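Re: [sim-demos] Which episodes to keep from the rack scenes?

From: Macapagal group, data desk
To: sim-demos list
Date: 4 Oct 2019

On the list, the Astham site wrote:

> We have finished our first batch of teleoperated episodes in the rack
> scenes and want to check a few things before we start the second.
>
> 1. Do you want the failed episodes? Our operators have been deleting
> them as they go. It keeps the folder small but I am not sure it is
> what you want.
>
> 2. The wrist view gets blocked a lot. In some starts the rack and
> whatever is near it take up most of one side and there is hardly any
> counter left to see. Should we move the start pose back?
>
> 3. Two of our operators go straight in. The third one always stops
> above the counter first and looks. Her episodes are longer. Do we ask
> her to speed up or ask the others to slow down?
>
> 4. Is there a rule for naming? We have been using the scene name and
> a number.
>
> Also, Zurkimik crashed twice when we saved during a grasp. After the
> restart the scene loaded but the fingers were closed.

Thanks for sending the batch. I went through it and will take the questions in order, with the crash at the end. Some of this applies to the other sites too, so please read it even if you are not recording rack scenes at the moment.

Failed episodes

Please stop deleting them. We want all of them, with the outcome field set to "fail" and one line in the notes about what went wrong. "Slipped off the left finger" is enough. "Bad" is not enough, and we had a lot of those from another site in January and ended up rewatching every one.

The current policy is trained on successes only, so I understand why it looks as if we throw the rest away. The failures go to the separate model that scores whether a grasp is likely to hold, and that model is short of examples. Your batch came to 119 episodes and every one of them is marked as a success, which makes it hard to use for scoring. If the deleted ones are still in the trash folder on the recording machine, please restore them and send them as a second upload. If they are gone, leave it. Do not try to fail on purpose to make up the difference. Staged failures look different from real ones and we have had to filter them out before.

The only episodes you should discard are those where the recording itself is broken: missing joint data, a frozen wrist stream, or a scene that loaded without its objects. Put those in the folder called "void" and we will remove them here.

Blocked wrist view

Leave the start pose where it is. The robot will be working with these views when it runs on its own, so the examples need to include them. We tried a pulled-back start pose in an earlier set. The policy learned it well and then did poorly whenever it was started close in, which was most of the time.

The close starts near the rack are the ones we are shortest of. A normal wrist view for this scene has the fingers open, the counter showing between them, and the rack and its neighbor crowding the upper right.
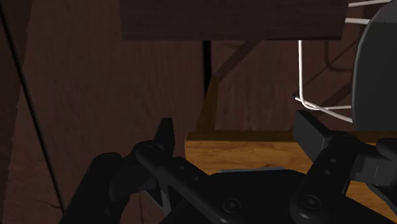

Checks before you keep a close start

1. Both fingertips are in view. If one has left the view completely, reset the scene and take the next seed.

2. Some of the counter is visible between the fingers. It does not need to be much. The model uses it to judge height, and without it the depth estimates drift.

3. The gripper is not touching anything at the first step. Check the contact readout, not the wrist view. In a tight start the finger can look as though it is on the rack when there is still clearance.

4. The lighting is whatever the seed gave you. Do not brighten it. Upper parts of the cabinet scenes come out dark and that is how they should be recorded.

5. The object list in the side panel matches the task text. If the task names something that is not on the list, mark the seed as void and write to me. We have found 7 seeds like that so far and I expect there are more.

If a start passes all of these, record it, even if you would not have chosen it yourself. The seed sheet is drawn at random and we lose that if operators skip the ones they dislike. Several sites have done this without meaning to. It shows up as a gap in the seed numbers, and the gap is nearly always in the awkward starts.

Fast and slow operators

Do not ask anyone to change. Your third operator's pause is useful to us. She is letting the view settle and then correcting her approach before she goes down, and those corrections are exactly what is missing from the fast episodes. On the other side, if everyone paused, the policy would learn to stop and wait, and we have seen that too. It hovered above the counter until the time limit.

What we do ask is that the operator code is filled in on every episode. We balance by operator when we build the training set, and an episode without a code goes into a common pool where it gets less weight. In your batch the code is missing from the first session. If you know who recorded it, send me the codes and I will add them here so you do not have to upload again.

One related point. Long pauses where the operator has let go of the controller altogether should be trimmed. The Zuvis recorder has a setting for this under "idle". Set it to 2 seconds. It cuts only when there is no input at all, so it will not touch a slow approach.

Naming

Scene name and a number is fine for your own folders, but for upload please use site, scene, seed, operator, in that order, with underscores and no spaces. The number at the end should be the seed and not a running count. With a running count we can't match an episode to its start, and then we can't replay it.

You do not have to rename the batch you already sent. The seed is stored inside the file and I have a script that reads it out. Please use the new names from the second batch on.

The crash

This is a known problem in Zurkimik. If you save while there is contact between a finger and an object, the save can hang, and on reload the gripper comes back closed whatever it was before. Until there is a fix:

- Stop the episode first, wait for the status line to say "idle", then save.
- If it crashes anyway, do not continue from the restored scene. Load the seed fresh and start over.
- Check the first step of the next episode. The fingers should be open. If they are closed, void it.

Please look through your batch for episodes that begin with the fingers closed. I found two sessions where it may have happened but I do not know when your crashes were, and you will be able to tell faster than I can. Those episodes teach the policy that a closed gripper is a normal way to begin, and then it goes down onto the counter without opening.

Second batch

The target for all sites together is 785 kept episodes in the rack scenes before the next training run. Successes and failures both count toward that. Void ones do not. I would like Astham to work through the close starts first and leave the open counter starts for later, as the other sites have covered those well enough already.

I will put the new seed sheet in the shared folder under "rack_close". It has the same columns as the old one plus a column for the contact readout at the first step. Fill that in by hand for now. The recorder will write it for us in the next version, but I do not have a date for that.

If the task text is unclear for any seed, ask on the list before you record it. We had one task that said "move it beside the rack" and three sites read it three ways. I have changed it to say which side. There are probably others with the same fault, and I would rather fix the sheet than sort out the episodes afterward.

One question back to Astham: which controller are you using for the wrist rotation? Your rotations are smoother than the ones from here, and if it is a setting in the Zuvis recorder I would like to copy it.

Macapagal group, data desk

--
sim-demos mailing list
To leave the list, send a message with "unsubscribe" in the subject line.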